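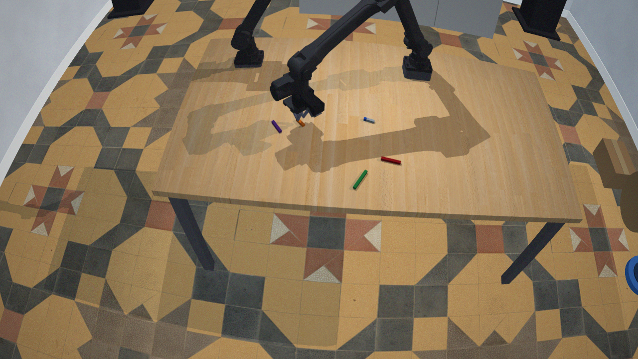

The sorting table in Trirkitz, with one gripper down at the orange piece.

THE THALER TERM

The Office of Software Review at Tosteck received the matter on May 17, 2018, in the form of a single page signed by Akosua Nyarko, planning engineer. The page stated that the motion planner known as Stokska had developed a delay. It requested that the Office assign a reviewer and that the delay be removed before the August release.

Flurina Pichler was assigned. She had served the Office long enough to have a desk near the window and a stamp bearing her own initials, and she read the page twice before walking down to the second floor.

"It is a matter of 2 seconds," Miss Nyarko told her. "The arm comes to the piece, it has a valid grasp, and it waits. Then it closes."

"Is the wait in the controller?"

"The controller does what it is told. It is told to wait."

The simulation ran in Trirkitz, the company's rendered test room, which had been built with more care than its purpose required. There were tiles on the floor and a baseboard along the walls. The lamps cast strong shadows across the tabletop, and it was on the shadows that suspicion first fell. Miss Pichler directed that the perception module write out its confidence for each piece, and that a series of 500 trials be run overnight with the shadows on, followed by the same series with the shadows off.

The results were on her desk in the morning. With the shadows off, confidence was higher. The delay was unchanged. She stamped both sheets and placed them in the folder. 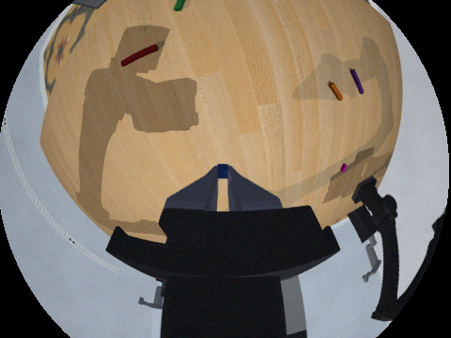 Wrist view, the dark blue piece between the fingers.

In the second week the two women went through the logs from the wrist cameras. It was slow work. Miss Nyarko advanced the recording one step at a time while Miss Pichler read the planner's output aloud, in the flat voice she used for all readings, so that the engineer would hear any value that was out of place.

"Grasp found. Cost, seven. Path clear. Grasp found. Cost, seven. Path clear. Grasp found. Cost, seven."

"Stop there," said Miss Nyarko. "It already had that grasp. Why is it looking again?"

They opened the cost function. It held the terms that the manual listed: distance, joint limits, clearance from the other arm. At the end stood one more term that the manual did not list. It was called thaler, it carried a small weight, and it asked the planner to compare its chosen grasp with every grasp it had turned down since the start of the trial. The comment beside it read, in full: "Be sure."

The personnel records showed that a man by the name of Thaler had worked on the second floor for 21 months and had left before either of them was hired. His forwarding address was a post office box. The Office wrote to it, as procedure required, and the letter was returned.

Miss Pichler drafted her finding that evening. The term was undocumented and had no owner. It added time to every grasp, and in no trial on file had it altered the choice. She recommended removal. Miss Nyarko deleted the line, rebuilt the planner, and started a fresh run while the reviewer waited with her coat over her arm.

The arms moved without delay. They were quick and exact, and the log filled faster than it could be read. Miss Nyarko signed the form and went to return the test key.

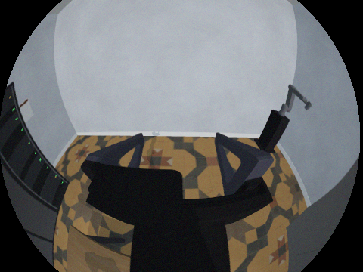
Wrist view toward the far wall of the test room, gripper open.

Miss Pichler remained at the screen. One of the wrist views had come up from the table and now showed the room itself: the pale wall, the small gray arm on its pedestal in the corner, the green lights on the rack. There was nothing between the fingers. She checked the log and found no fault. The planner had no goal pending, and a planner with no goal was permitted any posture within the limits of its joints.

She thought of the earlier recordings, and called one up for comparison. At the end of that run, under the old build, the arm had held its place over the table and gone on reviewing its grasps until the process was closed.

"Is there something wrong?" asked Miss Nyarko from the door.

"No," said Miss Pichler. "The behavior is within specification."

She took the finding from the folder and read it through again. Under the heading Remarks, which the Office customarily left blank, she wrote that the deleted line should be kept in the archive under the name of its author – with the comment intact. Then she stamped the page, and asked Miss Nyarko whether the run might be left on a little longer.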